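Workshop robot arm: progress report for the Hilorus small builds fund
17/01/2019

Hi all,

Sorry this one's a bit long, but there's plenty to tell! The arm is up and moving, and since the last report in September I've gone from a box of parts to something that can pick a rolled-up sock off a table and carry it somewhere else (mostly).

Where the build is at

The Zovarel motors went in without a fight. The wiring took me ages, and I ended up redoing the whole wrist when the first cable run kept snagging at full stretch. I also swapped the control board for the Vikent one, which talks to my old laptop much more happily. I know that wasn't in the plan, but it came out of the spares money and I'm still under budget.

Practice runs

I've logged 2352 practice grabs so far, and 1471 of those ended with the sock in the basket. Most of the misses came early on, when I had the height set wrong and the fingers kept closing on thin air. Soft things go well now. Anything flat is still a pain – I tried a folded washcloth for a whole evening and got nowhere much.

The wrist camera is the bit I'm happiest with. I can follow along on the laptop while the arm swings over the white tabletop, and the basket's dark rim stands out so well that I've started using it to line up the drop.

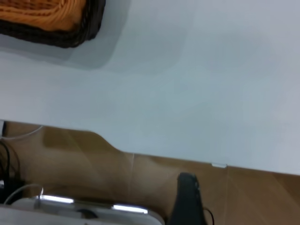 Money

I've spent $149 of this round, and about $40 of that was the replacement cable and connectors. The Ruangrit order (new finger pads, softer rubber) hasn't been billed yet, so it'll show up next time.

What's next

Pads first, then another go at the washcloth. I'd also like to slow the arm down near the table edge, where it still gets a little wobbly. Could you let me know if the leftover spares money can go toward a second camera? I'd love to order it with the next batch!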